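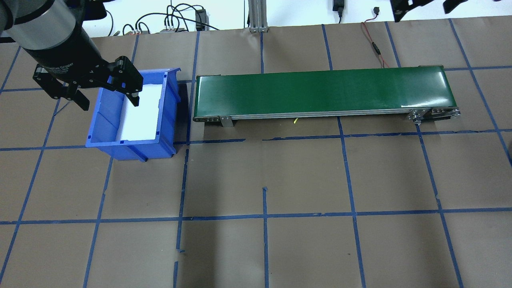 There is a particular pleasure in going to see a film you know nothing about, on a wet afternoon, with a bag of toffees in your coat pocket, and coming out two hours later wanting to ring everybody you've ever met. Dukia did that to me.

It's the second feature from Mohsin Jatoi, whose first, Hirnico, I liked without quite loving (lovely to look at, but goodness, it took its time). This one opens in 1862, in a salt town where the ferry has stopped running, and follows a widow who decides to row the post across herself. That's very nearly the whole plot, and I promise you'll be gripping the armrest.

Samina Ghumman plays the widow, and she is a marvel. She has one long speech, to a goat, and I laughed all the way through it and then found I was crying, which was awkward as I'd just offered my neighbour a toffee. Jatoi tells me they shot it in 10 days last July, with a crew so small that Ghumman did her own hair and made the tea.

"She rowed every yard of it," he says. "I only asked her to row the first bit."

Not everything works. The brother-in-law is a pantomime villain, the fiddle music gets everywhere, and I could have done without the dream about the lighthouse. But I'd sit through it all again for the crossing in the fog, and I probably will.

Dukia is showing at the Vikora, all 299 seats of it, so do go and fill a few.

Comments

marrowfat: Went last night on your say-so. The goat!!

Pauline D: Agree about the fiddle. My husband hummed it all the way home.

tidewatcher: Preferred Hirnico, but Ghumman is wonderful.

Search films, people, cinemas Go

Contact us | © 2018 | Back to top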